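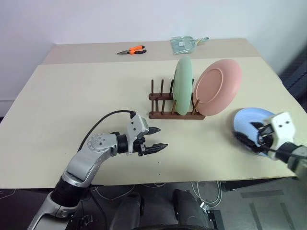
本期结束时，Povwood旧粮仓的屋架木材能否进入防腐处理阶段？

南跨和中跨可以进入，北跨暂缓。南跨、中跨各榀屋架的含水率读数已连续两个观测周期低于处理方案规定的上限；北跨檐口一侧的支座端头仍高于上限，且读数随降雨波动，说明渗水路径尚未完全切断。下文分项说明依据、偏差和后续安排。

Povwood旧粮仓木屋架保护项目中期进展报告

提交日期：2018年11月13日
编写：Nuria Esteban（木材检测）、Emiliano Sotomayor（结构）
审核：Iñaki Pastor（项目负责人）
报送：资助方技术联系人Amparo Alcaraz

一、报告范围

本报告覆盖资助协议中的第二阶段，即现状检测、排水整改和处理试验。第一阶段的测绘成果已随上一份报告提交，除更正事项外不再重复。第三阶段的端头修补和整体防腐处理尚未开工，文中只涉及其前提条件。

屋架编号沿用测绘图的规则，自南山墙起向北递增，东支座记E，西支座记W。上一份报告附图中，北跨末榀的东西支座标注颠倒，本期现场复核时发现并已更正。受影响的只有附图和一张照片的题注，检测数据表按现场标牌录入，未受影响。请资助方以本期附图替换旧图。

二、本期完成的工作

（一）含水率观测

观测采用电阻式测量，探针为绝缘杆身，仅尖端导电，以便区分表层和深层读数。每个支座端头设固定测点，分别位于上弦下端、下弦端部和垫木。跨中另设对照测点，用来扣除室内空气湿度变化带来的整体漂移。探针孔在首次观测后用蜡封闭，复测时重新插入同一孔位，不另开新孔。

读数按树种和木材温度作了修正。屋架主材经取样切片鉴定为欧洲赤松，后期更换的几处斜撑为云杉，两者使用不同的修正曲线。早期数据表对全部构件套用了赤松曲线，云杉构件的读数因此存在系统偏差。偏差的方向是读数偏高，不影响“低于上限”的判断，但影响趋势图的形状。数据表已全部重算，旧版本保留在项目档案中备查。

南跨的结果最为稳定。屋面在本项目开始之前已经翻修，支座周围砌体干燥，端头与跨中的读数差异很小。中跨在观测初期端头偏高，天沟疏通之后逐步下降，到本期末已与对照测点接近。北跨西侧的情况与中跨相似，只是下降较慢。北跨东侧没有出现持续下降的趋势，降雨后数日内读数上升，随后缓慢回落，回落尚未完成又遇下一次降雨。

深层与表层的读数关系也值得记录。中跨干燥过程中，表层先降，深层滞后，属于正常的由内向外排湿。北跨东侧的深层读数常高于表层，而且垫木高于下弦。据此判断，水分是从砌体经垫木进入下弦的，从屋面直接滴落到木材表面的可能性较小。这一判断直接影响下一步的整改方式，见第四节。

（二）虫害与腐朽检查

检查方法包括目视、锤击听音、细钻阻力检测，以及在虫孔下方铺设收集纸。收集纸的用意在于区分历史虫孔和活动虫孔：铺设期间出现新鲜蛀屑，即按活动处理；未出现，则继续观察至下一个羽化期结束，再下结论。

南跨未见活动迹象。中跨的一处斜撑下方收到少量浅色蛀屑，镜检后判定为家具窃蠹类的蛀屑，范围局限在边材。该斜撑为后换构件，受力很小，Sotomayor的意见是原位处理，无须更换。北跨的收集纸因受潮起皱，部分样品不可用，已改用带边框的浅盘重新铺设，本期暂不给出结论。

腐朽集中在支座端头。细钻曲线显示，北跨东侧有3处下弦端部存在内部空腔或明显软化，外表却基本完好。如果仅凭目视和锤击，其中一处很可能漏检。曲线的阻力下降段均从垫木接触面开始，向上发展，与含水率分布一致。其余端头的软化限于表层，刮除后即见坚实木材。

需要说明的是，细钻阻力只反映钻孔路径上的情况。为控制对原构件的损伤，每个端头的钻孔数量受到限制，空腔的水平范围由相邻钻孔内插得到。修补设计将按较不利的范围取值，开工后揭开端头再作核对。

（三）结构复核

Sotomayor按实测截面重新计算了屋架内力。计算模型有两个：一个假定支座端头完好，另一个将已确认软化的部分从有效截面中扣除。两种模型下，跨中各构件均满足要求。差别出现在北跨东侧的下弦与上弦连接处，扣除软化部分之后，榫肩的受剪长度不足。

该处已设临时支撑。支撑立柱落在一层的石砌墩台上，未落在木楼板上。顶部采用楔块找紧，只承接端头反力，不对屋架施加额外顶升。支撑设置后的沉降观测未发现可分辨的位移。支撑所在区域已围蔽，围蔽范围以外的参观路线未作改动。

历史铁件也作了检查。连接上弦与下弦的铁箍表面锈蚀，但截面损失有限。部分螺栓孔在木材收缩后出现间隙，这是干燥的正常后果，建议在处理完成、含水率稳定后统一复紧。现在复紧意义不大，日后仍会松动。

（四）处理试验

处理方案比选使用了Tilley木料场提供的旧赤松料。料的年代和来源与粮仓不同，纹理密度和边材比例相近，可作渗透性能的参照，不能作为耐久性能的参照。试件按端头实际尺寸锯切，一部分保留原有表面，一部分刨除表层。

参试药剂为Proron硼盐溶液和凝胶，施用方式为涂刷、钻孔注入以及两者结合。养护后将试件剖开，用显色剂测定渗透深度。仅涂刷时，保留原表面的试件渗透很浅，旧表面的污垢和早年涂层起了阻隔作用。钻孔注入凝胶的试件在纵向上扩散良好，横向扩散取决于木材的含水状态，偏干的试件横向扩散不足。

由此产生一个工序上的矛盾：木材越干，腐朽风险越低，硼盐的扩散也越差。试验组对此的建议是，在含水率刚降到上限以下时注入凝胶，不等到完全干燥，注入后继续监测。中跨目前正处于这一区间，这也是我们希望尽早批准中跨开工的主要技术理由。

药剂流失也作了初步观察。硼盐可溶于水，只要渗水没有解决，处理过的端头会逐步失去保护。北跨东侧在排水整改验收之前不作任何药剂处理，这一条已写入施工要求。

三、与计划的偏差

排水整改的完成时间晚于计划。东侧天沟下的落水管暗埋在墙内，原以为整段铸铁，开凿检查口后发现中段为陶管，接口错位。陶管段属于原始构造，须先征求文物主管方面的意见，才能决定内衬还是改线。意见往返占用了工期，临时措施是在外墙加设明管，将天沟水引开。明管投入使用后，东侧降雨时的读数上升幅度有所减小，但没有消失，说明除落水管外还有别的来源。

数据记录仪方面，Le Roux供应的一批无线记录仪在低温时出现掉线，恢复后时钟不连续。我们与供应方核对后，确认问题与电池型号有关，更换电池后未再出现。掉线期间的空缺不作插补，在趋势图上以断线表示。人工读数与记录仪读数的比对没有发现漂移。

人员方面，Vega Casado自二月起接手现场记录和数据表维护，前任的记录格式与协议附件的要求略有出入，主要是测点名称写法不统一。交接时对全部名称作了清理，并编制了对照表，随本报告提交。

材料方面，替换端头所需的旧赤松已向Tilley木料场预订，尚未付款。料场可供的长料不多，且其中一部分含铁钉，锯切前需探测清除。若最终修补长度超过现有设计，可能须改用新料。新料的含水率和收缩特性与旧料不同，接头做法需要随之调整。

四、北跨东侧渗水的分析

已排除的来源有两项。其一是屋面瓦件，淋水试验时阁楼内没有出现滴漏，瓦下垫层保持干燥。其二是天沟本身，封堵蓄水后水位没有下降，沟底焊缝完好。

尚存的可能来源，一是墙顶压顶石的接缝，二是暗埋落水管中残留的水，三是外墙勾缝。上一次维修时外墙使用了水泥砂浆勾缝，局部与石材脱开，雨水可从缝隙进入，却难以再从表面蒸发。墙体内部的石灰砂浆长期含水，再经垫木传到屋架。从含水率的滞后时间看，勾缝的解释较为合理，但现有数据不足以把它与压顶石接缝区分开。

拟采取的做法是分段试验。先处理压顶石接缝，观察数次降雨；若读数响应没有变化，再剔除一段水泥勾缝，改用石灰砂浆。两项同时进行虽然省时，却无法判断哪一项起作用，而粮仓其他立面使用了相同的勾缝，判断结果关系到后续维修的范围。Pastor已同意按先后顺序进行。

在墙体干燥之前，垫木与下弦之间拟加设隔离层。候选做法为铅皮和层状石板，两者在该地区的历史建筑上均有使用。铅皮施工简便，但与硼盐凝胶长期接触的情况缺少可靠资料；石板厚度较大，需要微调支座标高。目前倾向于石板，施工图在绘制中。

五、经费使用

本期支出在批准预算以内。主要支出项为检测、临时支撑、外墙明管和处理试验。明管属于计划外支出，由不可预见费列支，金额近3,000欧元，原始单据已归入财务附件。无线记录仪的更换电池由供应方承担，未计入项目支出。

细钻检测的支出低于预算，原因是钻孔数量受保护要求限制。节余部分拟转用于北跨勾缝分段试验，属同一预算类别内的调整，按协议无须另行批准，在此报备。木料预订款待设计长度确定后支付，本期不产生支出。

六、风险及其处置

北跨东侧的干燥速度是后续工期的控制因素。砌体较厚，即使渗水路径切断，内部水分排出也需要较长时间。如果在第三阶段开工前仍未达到要求，方案是先完成南跨和中跨，北跨保留临时支撑，待条件满足后单独施工。这样安排会增加一次脚手架进场，费用将在下一份报告中估算。

临时支撑的使用期可能因此延长。楔块会随木材干缩而松动，已列入例行检查，由Casado在每次读数时一并查看并记录，发现松动由结构专业处理，现场人员不自行敲紧。

蝙蝠活动对工期也有约束。阁楼内发现少量陈旧粪便，生态调查认为目前没有繁殖群体，但不排除个体零星栖息。药剂处理前须由生态人员再次查看，并取得书面意见。凝胶注入在封闭孔内进行，暴露面小，涂刷作业则须避开敏感时期。南跨原定的表面涂刷因此改为局部进行，仅涂刷端头及其邻近部位。

七、请资助方确认的事项

第一，同意南跨和中跨进入第三阶段，北跨另行报批。

第二，同意以钻孔注入凝胶为主、端头涂刷为辅的处理工艺。试验记录、剖面照片和药剂的安全资料见技术附件，附件共9册，其中第2册为渗透试验全文。

第三，对外墙勾缝分段试验的范围提出意见。试验段选在东墙北端，从院内可见，完工后新旧勾缝颜色会有差别。我们的建议是不作做旧处理，待整面墙的方案确定后再统一考虑。

八、下一报告期的工作

继续全部测点的含水率观测，北跨东侧加密读数。完成压顶石接缝处理，并根据结果决定是否进入勾缝试验。重新铺设的收集盘保留至羽化期结束，届时给出北跨虫害结论。提交北跨端头修补的施工图，内容包括隔离层、接头形式和受剪长度的验算。

若南跨、中跨获准开工，先做一榀屋架的样板，由Esteban和Sotomayor共同验收。样板验收的内容为注入孔的位置与封堵、药剂用量记录、端头清理深度，以及作业后首次含水率读数。样板未通过之前，其余屋架不展开作业。

Alcaraz在上次会议上询问过处理后的监测年限。协议目前只覆盖到项目结束，固定测点和记录仪可以留在原位移交给产权方使用。移交所需的操作说明和测点图由Casado编写，初稿随下一份报告提交。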